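The Slow Hand at Pollotcombe

I was promised a fast robot. That was the line in the email, anyway, and it's why I drove out to Pollotcombe in July with a notebook, a bad map and a sandwich I'd regret. What I got was a robot that moves like my grandfather looking for his glasses, and a roomful of people who were thrilled about it.

Let me back up. I write about software for a living, mostly the boring kind (payroll, shipping, the thing your dentist uses to text you), and I'd been hearing for a while that the people who program two-armed robots had started to argue about something other than motors. They were arguing about planners. A planner is the bit of code that decides what happens next. Which hand goes, where it goes, what it does when it arrives, and what the other hand ought to be up to in the meantime. It sounds like a to-do list. I said so to Lanying Luo within ten minutes of meeting her and she laughed for longer than I thought was polite.

"Sure," she said. "It's a to-do list where every item can fall on the floor."

Luo leads the planning work. The code is called Giltero, and she has been living inside it long enough that she talks about it the way some people talk about a teenager. Giltero went through a phase. Giltero doesn't like being interrupted. Giltero was up all night. When I asked what it was like a year ago she made a face and said it used to plan the whole job from start to finish before it moved a finger, and then it would hit the first surprise and throw the entire plan away and start thinking again from zero. You could go get coffee. People did.

The new version plans a few steps out, four at most, and keeps the rest fuzzy. It knows roughly where it wants to end up, it commits to the next little thing, and it looks again. I found this very relatable.

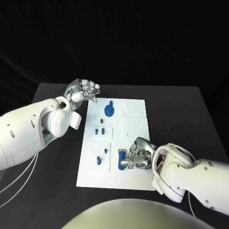 One hand on the handle, one hand waiting its turn over the corner of the board.

The board is what they use to keep everybody straight. It's white, it has knobs and pegs and toggle switches and a handle on it, and every change to the code has to get past it before Luo will let it anywhere near a real customer's parts. I'd expected something more dramatic! But I sat and watched for most of a morning, and the board got more interesting the longer I looked. Wrapping fingers around a cylinder is one kind of problem. A toggle is a completely different one, and a small peg is a third, and the planner has to hold all of them in its head along with the awkward fact that there are two big arms sharing one small patch of table.

That last part is where the arguments live. Dong-hyun Wang handles what the team calls arbitration, a grand word for deciding who gets to go first. His early version gave each arm its own half of the board with an invisible wall down the middle. Very safe, and also pretty useless, because plenty of jobs sit right on the line. So he tore the wall out and replaced it with something more like booking a meeting room. An arm that wants a bit of space asks for it, gets it for a short while, and has to give it back. If both arms want the same spot, the one that's already holding something wins.

"Why that one?" I asked.

"It has more to lose," he said, and went back to his screen.

I liked Wang a lot. He has a log viewer that he wrote himself and he's a little shy about it, but it was the best thing I saw all day. It draws every request for space as a colored bar, left arm on top and right arm underneath, and you can scroll through a run and see the two of them negotiating. There's a stretch from one bad run where the bars go back and forth 41 times, left, right, left, right, each arm giving up the same spot to the other like two people stuck in a doorway. Neither one moved the whole time. The fix was two lines long. Finding it took him most of a month, and he's kept the log as a kind of trophy.

If planning is the glamorous end of the business, perception is where the swearing happens. Vasylyna Kobzar runs that side, and she has strong opinions about blue. The parts on the board are blue and the board is white, and you'd think that would make life easy for a vision system. It does help, she said, right up until a shiny hand closes over the part and you can't see it anymore. Then what? A person just knows the peg is still in there. The software has to be told to keep believing in it.

So a good chunk of her code is about believing in things. When a part disappears behind fingers, the tracker keeps it on the books, attaches it to the hand and moves it along as the hand moves. It also keeps a number for how sure it is, and that number drops a little with every moment it can't see the part. Get below a certain point and the planner is supposed to stop and ask for a better look. Kobzar and Luo have been going back and forth over that threshold since spring. Too high, and the robot is forever stopping to check its own hands. Too low, and it will very confidently deliver nothing to a hole.

I got to see the second one in a recording (I was told I could mention it as long as I was nice). The hand goes over to where the peg should go, lines up beautifully, does a careful little push, opens, and leaves. There was never a peg. It was lying on the table behind the arm the whole time. It's one of the funniest things I've ever watched, and Kobzar, who has clearly watched it more than I have, still can't get through it with a straight face.

The cure for this was partly touch. The fingers can report how hard they're working, and a hand closed around nothing doesn't feel the same as a hand closed around something. The trouble is that with very small parts the difference is tiny, and it gets lost in all the other little pushes and pulls that come from the fingers themselves. Kobzar's group collected 836 grasps, labeled every one by hand, full or empty, and trained a small model to tell them apart. She wouldn't give me a score. She said it was good on cylinders and "moody" on pegs, and then asked me to put in that the labeling was miserable, so there, it's in. 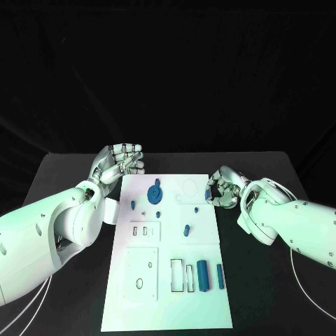 Giltero Planning and Perception Group, Pollotcombe

After lunch (the sandwich, a mistake) I was handed over to Jin-sol Seol, who builds the tools everybody else complains about. Seol's big project is the thing they use to write down a job. For a long while you had to describe it in code, in fussy detail, and only three people in the building could do it without breaking something. Now there's an editor called Slaoui, and it's closer to filling out a recipe card. You pick a part, you pick where it belongs, you say what has to be true before it starts and what should be true when it's done. No arms, no angles. Sorting out which hand and how is Giltero's problem.

I was allowed to try. I wrote a job to put a cylinder in a rectangle-shaped spot, felt enormously pleased with myself, and pressed check. Slaoui told me that I'd asked for the same spot to be empty and full at the same time. Seol said everyone does that on the first go, which I chose to believe.

The check button is a bigger deal than it looks, by the way. It runs your job against a simulated board before anything real moves, and it does so 330 times, nudging the parts a little each time so they're never quite where you said they'd be. A job that only works when the world is perfect will fail a bunch of those and you'll get a list of where it went wrong. Seol has made the list readable by regular humans. One of mine said "right hand arrived, part was lying down." I've had worse feedback from editors.

What the simulator can't do is surprise you properly. Everybody I talked to brought this up in one form or another. Luo's example was cables. The real arms have thin white ones trailing down onto the table, and for ages the simulated ones didn't have any, so Giltero would cheerfully plan a sweep straight across where a cable lies. It never caused a disaster, but there were some tense seconds and a few shouts. They've since added a rough no-go shape for each cable. Wang thinks it's too big and Luo thinks it's fine and I wasn't about to get in the middle of it.

The bills for all this get paid by Grukoteck, a company that assembles control panels and would like very much to stop having people put the same small knobs into the same small holes all day. Their person on site is Gun-woo Shin, and I'd braced for a guy in a hurry. He isn't. He spent years on an assembly floor himself, and he told me the thing he'd want from a robot coworker is that it knows when it's stuck. Speed he can wait for. A machine that stops and says which part it's confused about can be helped in a few seconds, and a machine that carries on regardless can wreck a tray of panels before you've turned your head.

Which brings me back to the slowness. I'd been itching to ask about it all day and finally did, standing behind Luo while one of the hands hung over the board, thinking. She told me the arms could go a good deal faster right now. She'd turned them down herself, on purpose, because at full speed a bad decision and a good one look exactly the same until it's too late to see where they split. At this speed you can watch the planner change its mind. You can say "there, why did it do that?" and scroll back on Wang's colored bars and find out.

Once she'd said it I couldn't stop seeing it. A hand would start one way, ease off, and settle on another. I started guessing which one would go next and I was wrong nearly every time, and by four o'clock I'd pulled up a stool and was muttering "left, left, come on, left" at a robot that wasn't listening to me in the slightest.

They're planning to turn the speed up a notch once the argument about the threshold is settled. Kobzar says that'll be soon. Luo, when I repeated this to her on my way out to the car, wanted to know exactly what number Kobzar had told me.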